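September 27, 2022
Posted by Yolanda Tillman

I've got the lid off the old Dell and I'm having a lovely time! It's going to be our music machine at Onddale, and the drive bays are such a treat (blue clips, blue tabs, blue everything).

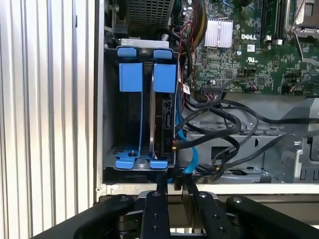 One bay free, one taken.

The caddies are my favourite bit, with a big handle to get hold of.

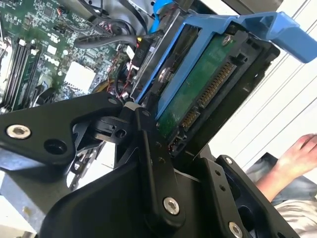 Do you need a 2000 GB drive for music?
Only if your collection is enormous. Mine fits on 430 with space left over.

Next job is the cabling, which I always enjoy more than I should.

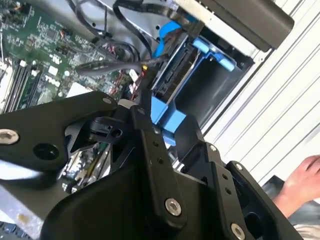
I'm also tempted by more memory, but Vasilis says wait until January.

Contact | © Yolanda Tillman | Back to top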